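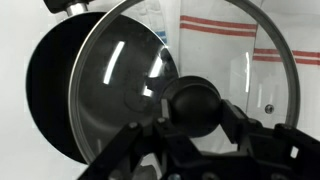

Getting More Out of Your Pans and Lids
Posted April 8, 2019 in Kitchen Tips

I love a good lid. I know that's a funny thing to get excited about, but a lid is the cheapest way I know to make an ordinary pan do more, and most of us only reach for one when the pasta water is taking forever. I've been collecting these tips since November, when we moved into the Cullordale house with its tiny galley kitchen and one deep drawer, and I've tested every one of them on my own stove (some of them by accident!).

Steam-fry your eggs
Melt a little butter over medium-low, crack in the eggs, add a teaspoon of water at the edge of the pan and cover. The whites set on top and the yolks stay runny, with no flipping at all. With a glass lid you can watch the yolks turn from bright orange to a cloudy pink, and that's when I pull mine. If you like them firmer, turn off the burner and leave the lid on another minute.

Potstickers, dumplings and frozen pierogi
Brown them first in oil, uncovered. Then add a splash of water and get the lid on fast - hold it in front of you like a shield, because it will spit. When the water is nearly gone, take the lid off and let the bottoms crisp up again. This works on leftover pizza too, with just a few drops of water. Better than the microwave by a mile.

Tip the lid away from you
Lift the far edge first so the steam rolls out toward the back of the stove. Then keep the lid tilted for a second so the water runs back into the pan. If you're browning something, carry it straight to the sink and let it drip there.

Crack it open for sauces
Tomato sauce wants to lose some water but not paint your wall red. Set the lid a finger's width off center. I used to prop mine on a wooden spoon laid across the rim, and that works fine too, though you'll want to keep the handle end well clear of the flame.

Cloudy glass
That white film is usually minerals from hard water. Warm some white vinegar, wipe it on, wait ten minutes, then wash with dish soap. For brown grease spots around the edge, make a paste of baking soda and water and go at it with an old toothbrush. The groove where glass meets metal is where the gunk lives, so go all the way around, and stand the lid on its edge to dry. I forgot that last part for years and always had a little dribble of old dishwater on the clean counter.

And please let a hot lid cool before you rinse it! Tempered glass is tough, but cold water on hot glass is asking a lot. If yours has a chip or a deep scratch, retire it.

Loose knobs and handles
Pan handles wiggle loose from heating and cooling over and over. Once a month I go through the drawer with a screwdriver and snug everything up. Snug, not gorilla tight, especially on a lid knob. If the knob is past saving, hardware stores carry replacements for a few dollars. Mine came from Vindberg and it took me two minutes to put on. Measure the old screw first.

Keep nonstick slick
Medium heat is plenty for nearly everything. Skip the aerosol spray, which bakes into a sticky film, and use a bit of oil on a paper towel. Wood or silicone tools only, and hand wash even if the label says you don't have to. When you stack pans, slip a dish towel or a paper plate between them.

What size lid do I need?
Measure straight across the top of the pan, inside edge to inside edge. Don't go by the bottom, and don't count the handle. I wrote the sizes on bits of masking tape stuck inside the cupboard door, and it has saved me so much rummaging.

Storing them
A cheap dish rack stood up in a deep drawer holds lids beautifully. A tension rod across the front of a shelf works as well, or adhesive hooks inside a cabinet door, two per lid, set a bit lower than halfway. Wipe the door with rubbing alcohol first and give the hooks a full day before you hang anything on them.

One more for the oven people: check the knob before a covered pan goes in. Plenty of plastic ones won't take more than 300 degrees. Foil crimped tight over the pan does the same job, and you can braise all afternoon with it.

Next month: sheet pans, and how I finally got the warped one to lie flat.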